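Capítulo 5

A formação de preços e a percepção de valor

Objetivos do capítulo

No final deste capítulo, o leitor deverá ser capaz de:

distinguir preço, custo e valor percebido numa relação comercial;
identificar os principais métodos de formação de preços utilizados por pequenas e médias empresas;
reconhecer os efeitos de uma política de descontos sobre a margem e sobre as expectativas dos clientes;
elaborar uma primeira tabela de preços para um produto de consumo corrente.

Caso de abertura: a tabela de preços da Stovarska

Quando Lurdes Baptista assumiu a direção comercial da Stovarska, empresa dedicada à comercialização de artigos de organização doméstica, encontrou uma tabela de preços que não era revista há vários anos. Os preços tinham sido fixados pelo fundador mediante um procedimento simples: ao custo de aquisição de cada artigo acrescentava-se sempre a mesma percentagem, qualquer que fosse a categoria, o canal de venda ou o comportamento da procura. O procedimento tinha a vantagem da clareza. Qualquer funcionário podia calcular um preço em poucos segundos, e as reclamações por incoerência eram raras.

Com o tempo, porém, a regra única começou a produzir resultados insatisfatórios. Os artigos de menor custo eram vendidos a preços que mal cobriam as despesas de armazenagem e de expedição. Os artigos de maior custo, pelo contrário, ficavam acima dos preços praticados pela Grellus, principal concorrente na região, e permaneciam longos períodos em armazém. A empresa vendia muito onde ganhava pouco e vendia pouco onde poderia ganhar mais.

A nova diretora solicitou a Jhosep Alvarado, responsável pelo controlo de gestão, um levantamento da margem de cada referência do catálogo. O trabalho incidiu sobre 599 referências e revelou que 92 delas eram vendidas com margem negativa, uma vez imputados os custos de transporte. Tratava-se, em larga medida, de artigos leves e volumosos, cujo transporte é faturado em função do espaço ocupado e não do peso. O custo de aquisição, única variável considerada na regra antiga, nada dizia sobre essa despesa.

A administração ponderou duas soluções. A primeira consistia em aumentar a percentagem aplicada a todo o catálogo, o que corrigiria as margens negativas mas agravaria a desvantagem face à Grellus nos artigos de maior valor. A segunda consistia em abandonar a regra única e agrupar as referências por famílias, cada uma com a sua própria política de preços. Foi esta a solução adotada, ainda que com reservas por parte da equipa de vendas, que receava a dificuldade de explicar aos revendedores uma tabela mais complexa.

O caso da Stovarska será retomado nas secções seguintes, à medida que forem apresentados os conceitos necessários à sua análise.

5.1 Preço, custo e valor

Na linguagem corrente, os termos preço, custo e valor são frequentemente empregues como sinónimos. Na gestão comercial, designam realidades distintas, e a sua confusão está na origem de muitos erros de decisão.

O custo corresponde ao conjunto dos recursos consumidos para colocar um bem ou serviço à disposição do cliente. Inclui o custo de aquisição ou de produção, mas também as despesas de armazenagem, de distribuição, de venda e de assistência. Uma parte destas despesas varia com o volume vendido; outra parte mantém-se constante dentro de certos limites de atividade.

O preço é a quantia que o cliente aceita pagar numa transação determinada. Resulta de uma decisão da empresa, condicionada pelos custos, pela concorrência e pela disposição dos compradores.

O valor percebido é a apreciação que o cliente faz dos benefícios que espera obter. Depende da utilidade do produto, mas igualmente da confiança no vendedor, da rapidez da entrega, das alternativas conhecidas e do momento da compra. Dois clientes podem atribuir ao mesmo artigo valores muito diferentes sem que nenhum deles esteja enganado.

Da relação entre estas três grandezas decorre uma primeira regra prática: o custo estabelece o limite abaixo do qual a venda deixa de ser sustentável, e o valor percebido estabelece o limite acima do qual a venda deixa de ocorrer. A política de preços exerce-se no intervalo entre ambos. Quando esse intervalo é estreito - situação habitual nos bens pouco diferenciados - a margem de manobra da empresa reside sobretudo no controlo dos custos.

Existem situações em que uma empresa aceita vender temporariamente abaixo do custo total, por exemplo para escoar existências descontinuadas. Tais decisões devem ser tomadas de forma consciente, com prazo definido e respeitando a legislação aplicável. No caso de abertura, as margens negativas não resultavam de qualquer decisão: eram a consequência de uma informação de custos incompleta.

Questões para discussão

1. Que informações, além do custo de transporte, deveria Jhosep Alvarado reunir antes de propor novos preços?

2. Em que circunstâncias poderá uma regra única de formação de preços ser adequada a uma empresa?

3. De que modo poderia a equipa de vendas apresentar a nova tabela aos revendedores?
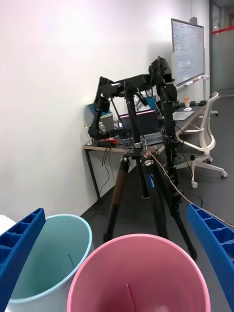 5.2 Métodos de formação de preços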